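Flinov 第一视角采集套件试用：厨房台面任务

年初开始给双臂平台补厨房类数据，遥操作的产能跟不上，于是租了一套 Flinov 的头戴采集套件，配 Katport 的云端标注服务。租期两个月，到现在用了一半多，先把记录整理出来。

套件包括头戴相机、腰挂主机和一块备用电池。主机侧跑的是 Uibo 的录制程序，按任务脚本切段，每段自动写入时间戳和相机内参。手部关键点不在本地算，上传之后由 Katport 离线回传，格式可以直接转成我们训练用的目录结构。

任务选的是烧水前的一组动作：扶壶、开合盖、提壶、拧瓶盖、往壶里加水。选它的理由很实际，道具便宜，动作短，但双手分工明确，左手多半负责固定，右手负责操作。另外透明和反光的东西凑在一起，对深度和关键点都不友好，适合拿来压一压供应商的指标。
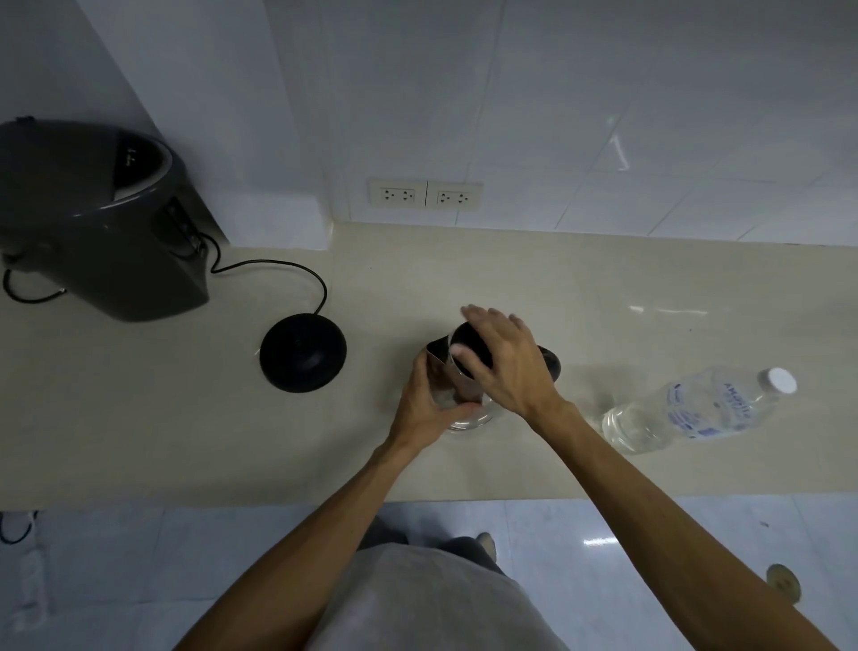

先说关键点。Katport 把结果分成“可用”“需复核”“丢弃”三档。第一批交了1597段，可用837段，比例刚过一半，低于我的预期。逐段翻下来，问题集中在两类：一是手指绕到物体背面以后，指尖位置在相邻帧之间跳动；二是手掌盖住壶盖时，拇指的深度估计偏浅。玻璃壶身比不锈钢壶身好一些，镜面金属会映出手的颜色，模型偶尔把倒影当成手指。

这个问题供应商承认，给的办法是打开时序平滑。打开以后跳动确实少了，代价是拧盖这类小幅快速动作被抹平，旋转的起止点变得模糊。我的做法是提壶段开，拧盖段关，在任务脚本里按动作名分别设置。

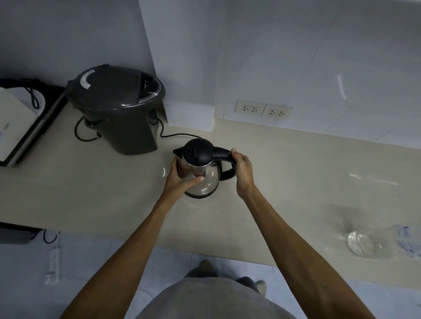 再说相机。视场够宽，低头操作时能同时收进双手、台面和插座一带的背景，物体移动一点不至于出画。曝光策略偏保守，白瓷砖墙面有高光时，黑色手柄和壶盖的暗部细节损失较多。固定曝光的选项藏在高级菜单里，建议一开始就锁死，否则同一任务前后两段亮度不一致，后期还得归一化。

佩戴方面，前额的压力在连续录制半小时后比较明显。腰挂主机发热可以接受，但录制中没有电量提示音，我丢过一整组数据才发现电池早就见底。这一点应该靠固件解决，目前只能自己定闹钟。

标注文本是另外计费的。每段给一句任务描述和若干子动作的起止时间，动词表由客户提供。我交的动词表里把“扶”和“握”分开了，返回结果里两者混用严重，后来合并成一个才稳定。如果你的策略模型依赖接触方式的区分，这部分要留出人工复核的时间。

拧瓶盖的标注倒是比较干净，起止帧和我自己标的基本一致。小物体本身的检测一般，瓶盖捏在指间时露出的面积太小，经常没有框。

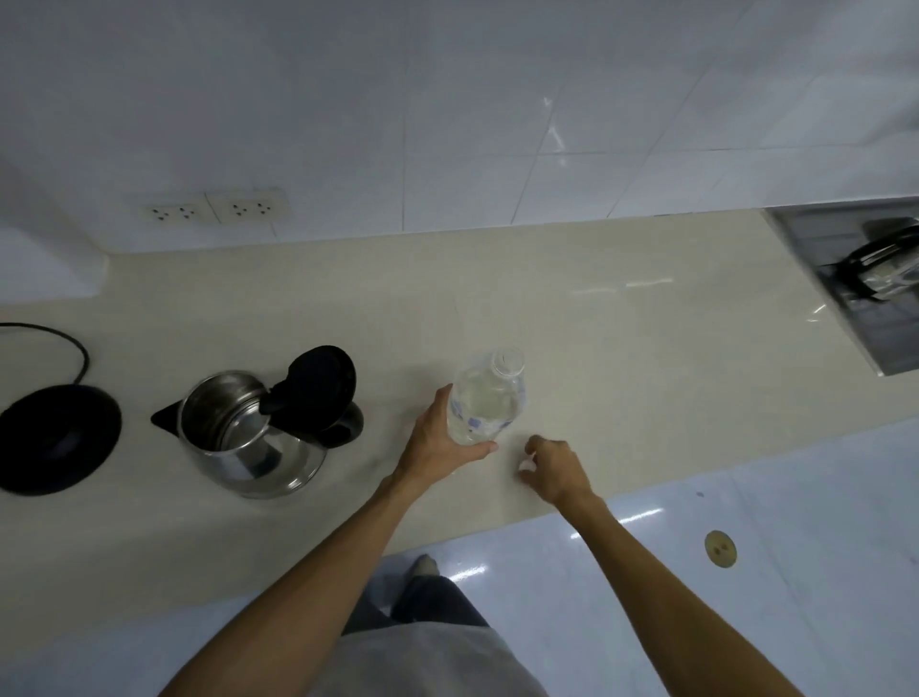 和 Wisis 的对比

之前试过 Wisis 的腕部相机方案。腕部视角看接触点更清楚，但缺全局，物体在台面上的相对位置要另架一台固定相机才能补上，布置和标定都费时间。Flinov 这边戴上就能录，换一处台面不用重新标定外参，适合铺场景数量。精细操作我仍倾向腕部方案，或者两套同时录，不过时间同步得自己做，Uibo 目前没有开放外部触发接口。

费用

套件每月租金900元，标注按段另算，丢弃档不收费，需复核档照收。后面这条签约前务必看清，我第一批的账单比预算高，差额基本都在这里。

剩下的租期打算改录洗涤和收纳任务，把平滑参数再扫一遍。训练侧的结果要等第二批数据回来才有可比性，到时候另写一篇。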